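4.2 Re-seating the arm bases and first run

Do this after any base swap, or if an arm starts drifting at the rack. Takes 13 minutes if the brackets arent stiff.

1. Power off at the wall. Both arms. Support the upper link by hand, it drops.
2. Loosen the screws on both black brackets, left base first. Don't take them out.
3. Push base square to the front rail. Tighten evenly, a bit each side.
4. Check the cable clips link by link. Leave slack at the wrist.
5. Power on. Wait for green on each wrist. No green, go to 4.5.
6. Load the cup program, no. 594. Speed 7 for the first run.

CAUTION: Hands out before step 6. The arms reach further in than you think.

NOTE: Glass goes last. Run the plastic set first if Girish Tiwari has left it out, otherwise start with the mugs and keep speed at 7.

7. Watch the right gripper close on a cup in the rack. Should close without shoving the wires. If it shoves, stop and redo step 3 on the right side.
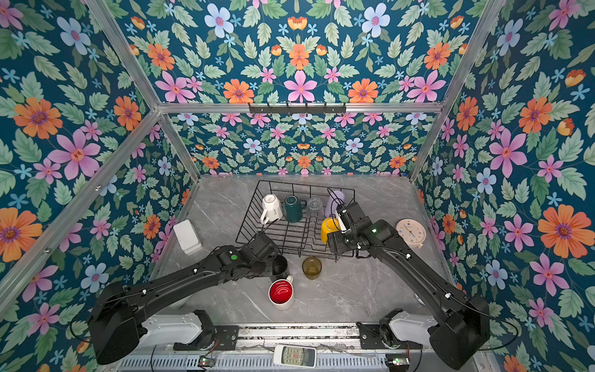
CELL CARE / WEEKLY

Wipe rail, keep cloth clear of the circuit boards at the corners. Blow dust out of teh vent holes. Log it on sheet 2504, initials to Anju Vishwakarma.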